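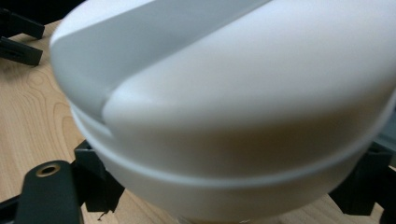 Luminița Matei says she had walked past the memorial in Geltow every school day for eleven years and never once read it. She has now. Her great-grandfather's younger brother is on it, fourth line from the bottom, spelt wrong.

The Geltow memorial is to be cleaned and re-lettered in April, parish office confirms. Work starts on a Friday and the lane side will be coned off. Park by the chapel please, not on the verge.

Cost is 1,975 pounds, of which 345 was raised at the soup lunch. The rest comes from the parish and two family gifts. 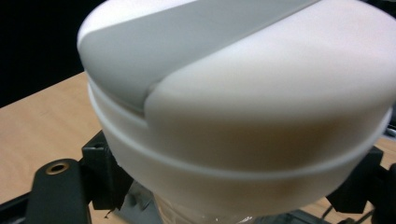 Geltow & Devard Local History Group – Roll of Honour Team

The spelling matter first. Three surnames on the stone don't agree with the service papers. Bushra Ansari has been through the medal cards and the chapel registers and is satisfied on 2 of them. The third, a private in the county regiment who died of wounds at a clearing station, is harder. His mother signed with one L, the army used two, the school log has both on the same page. For now the stone stays as it is and the correct form, when we have it, goes in the printed roll.

No names are being added this time. We have been asked about the Devard men, the ones who worked at the quarry but lodged over the hill. They are on their own tablet in Devard chapel and the families at the time wanted it that way – there is a letter. Marlies Lanz has typed it up, copy in the red folder.

Still wanted: any photograph of the unveiling. We know one was taken becuase the paper mentions the photographer's ladder. Also anything at all on the two brothers from Mill Row, one killed, one home with a bad chest and dead within the year. Only the first is on the stone. Letters, a pay book, a Christmas card, we'll scan it and hand it straight back.

Nilton Sotelo is doing the lettering. He did the Devard tablet and used a softer grey paint there, same again here. Lichen on the north face comes off by hand, no pressure washing, before anyone writes in.

Short service once its finished, time to follow. Po-yen Tang is reading the names. If you have a relative on the memorial and would like to lay something, tell Po-yen beforehand so chairs can be put out at the front.

Next meeting 7.30pm, chapel back room, bring your own mug.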